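Clisesix Service Desk
Ticket 921: Garment folding, home service line
Site: Riihimäki
Submitted by: Mukudach operations office
Status: Open, awaiting customer reply
Priority: Normal

Summary
Staff at the Riihimäki site report that trousers are handled less consistently than tops when clothing is laid out on a bed. Under the Badeck work plan, home service employees now spend part of each shift demonstrating folding tasks with hand-held grippers. The remainder of the shift is unchanged.

Reported effect on staff
Employees have asked whether the 60-minute demonstration block counts toward their regular room quota. Several have also reported wrist fatigue.

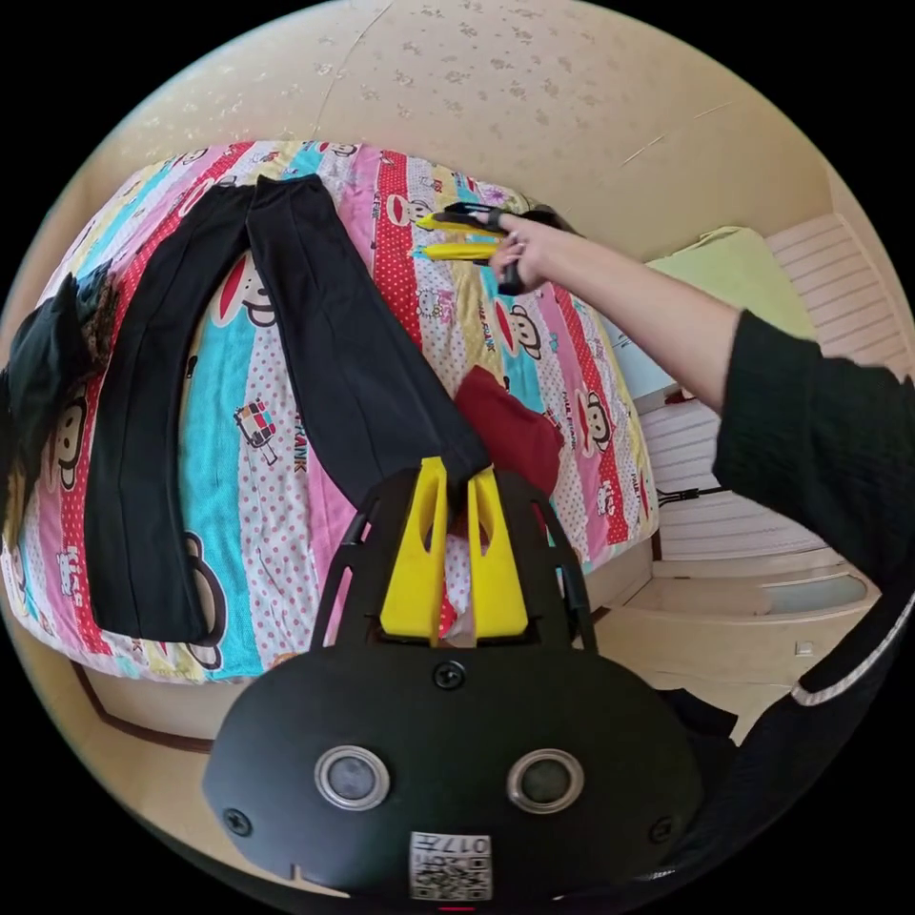
Black trousers and a dark red garment on the bed, with the grippers in use.

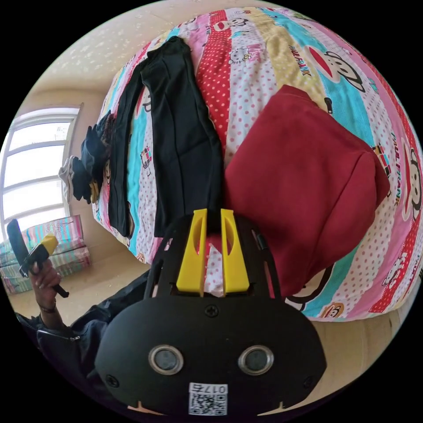
Posted by: Clisesix Service Desk, Second Line Support | 2019-01-13 | Ticket 921, entry 2

The request has been reviewed. Of the 51 trouser sessions submitted, 42 were accepted. The remaining sessions have been returned to the site for relabeling. No equipment fault has been recorded.

Actions
1. The site is to lay trousers full length on the bed before each session begins.
2. Demonstration time is to be entered under its own work code. Room quotas are to be reduced to match.
3. Employees reporting wrist fatigue are to be offered other duties until the November schedule is revised.

Mukudach is asked to confirm item 2 in writing. The ticket will remain open until confirmation is received.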